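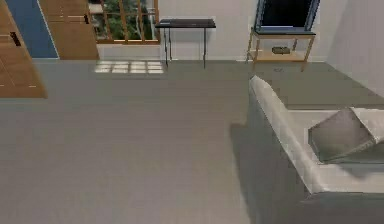

The front room, looking toward the two wooden doors.

About the Hokurstead Budget Desk

The Hokurstead Budget Desk is a small nonprofit office that helps residents follow how their town raises and spends money. We read the budgets, audits, grant agreements and bond documents, and we publish summaries in everyday language. We cover the town of Hokurstead, the village of Plorngate and the Huvelholm Water District.

We are not part of any town government. We do not endorse candidates, and we do not take a side on budget votes or referendum questions.

How we started

The office grew out of a reading group at the Plorngate library. Its members wanted to know why the sewer charge had gone up three years in a row, and they spent most of a winter going through the district's rate studies. The notes they handed out at the next public hearing were two pages long. Other residents asked for the same kind of notes on the school transfer and the road program, and the group incorporated as a nonprofit 14 years ago.

What we do

Each February we publish a guide to the proposed budget. The last edition ran to 51 pages, including the tables for the capital plan. Printed copies are free at the library and at the town clerk's counter.

During the year we attend meetings of the finance board, the village trustees and the water district. We post notes within 3 business days. Our notes list what was proposed, what was voted on and how each vote went. They are not official minutes -- the clerks keep those.

We also keep a file of past budgets and audits. It holds 145 documents at present, most of them scanned from paper. Residents can search it by department or by year. Some of the older water district reports are missing pages, and we would be glad to hear from anyone who has a full set.

Who pays for it

Most of our income comes from individual donations. The Fakhoury Fund for Local Records gives us a yearly grant toward scanning and printing. We do not accept money from the towns or districts we cover, or from firms that hold contracts with them. Our own annual report and tax filing are available on request.

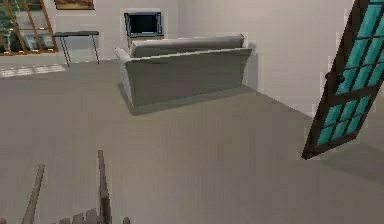 Can I ask you to look into a charge on my tax or water bill?
We can explain what a charge is, where the rate was set and which office handles appeals, but we can't file an appeal for you or give legal advice. Send us a copy of the bill with your account number blacked out.

Corrections

If you find a mistake in one of our summaries, write to the office and tell us the document and the page. We correct the online version and add a dated note at the bottom. Corrections to the printed guide go in the next edition.

Working with us

We have a small paid staff and take on student interns from the county college. Interns sit in on meetings, check figures against the source documents and help with scanning. No background in accounting is needed. Applications go through the college's placement office.

Page last updated 3/31/19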